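Household chores and robots

Whether a machine can do ordinary housework is one of the oldest questions in robotics, and the answer has stayed more or less the same for a long while: some chores yes, some chores nearly, and most chores only when a person has set things up kindly beforehand. This article covers chores done by robot arms at a table, such as tidying, sorting, picking up and putting away, along with the small bench jobs found in repair shops. Floor cleaners and lawn mowers have articles of their own.

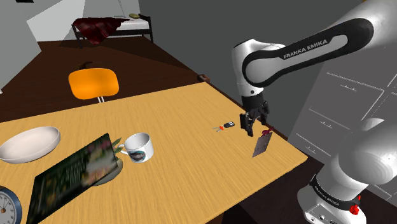 This page was last changed on 28 Sep 2020.

Background

A good deal of early work was done in rendered rooms, where a table can be put back the way it was in no time and a dropped mug costs nothing. The Undiron task list, put together by Segundo Usuga and Ánh Lâm, is a well-known set of this sort. It gathers 600 small chores, all of them meant to be the kind of thing a person does while thinking about something else – moving a key, standing up a card, clearing a space for dinner. Of these, 46 are marked as "bench" chores, meaning that they belong in a workshop more than a kitchen.

Grippers and hands

A gripper with two fingers is simple and strong, and for a great many chores it is all one needs. It closes on a thing and lifts it. Trouble comes with flat items lying on a table, which have to be tipped up or slid to an edge first, and with anything that must be turned over once it has been picked up. Hands with several jointed fingers can hold a thing from underneath or shift it about, but there are many more joints to keep track of, and a small mistake in one finger can spoil the whole hold.
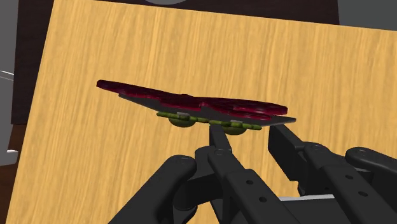
A black jointed hand with a layered item in red, gray and green, computer rendering.

Vinh Hồ, writing in the May issue of the Ekard newsletter, argued that people had been too quick to pick sides here, and that a household would probably want 2 kinds of hand and a way to swap them. Azlan Khoo answered at some length that most families would never bother with the swapping (his letter is still fondly quoted).

Shop-floor chores

Shops are easier than homes in one way, as the same part tends to turn up in the same place. The Ivetti trial let an arm sort and hand over small tools through 2000 turns at a repair bench.

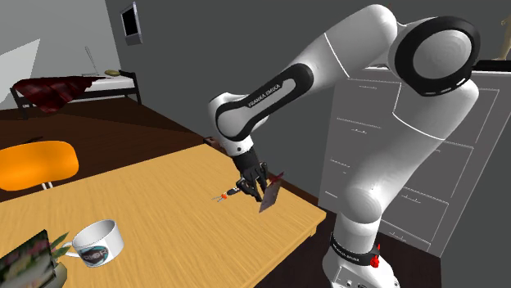 The arm did well with tools it had met before and poorly with anything thin, shiny or leaning against something else, and the people at the bench soon fell into the habit of laying things out neatly for it. Đạt Phan, whose family shop, Phan, hosted part of the trial, felt that this tidying ought to be counted as work too, and later write-ups have mostly agreed with him.

Present state

Picking up one known item from a clear table is fairly dependable. Clearing a crowded table, where mugs, plants and picture frames stand close together and some of them must be left alone, is still hard going. Folding, wiping under things and finding what has rolled behind the bowl remain, for the time being, jobs for people.

See also: Dishwasher loading; Robot hand; Tool sorting; Undiron task list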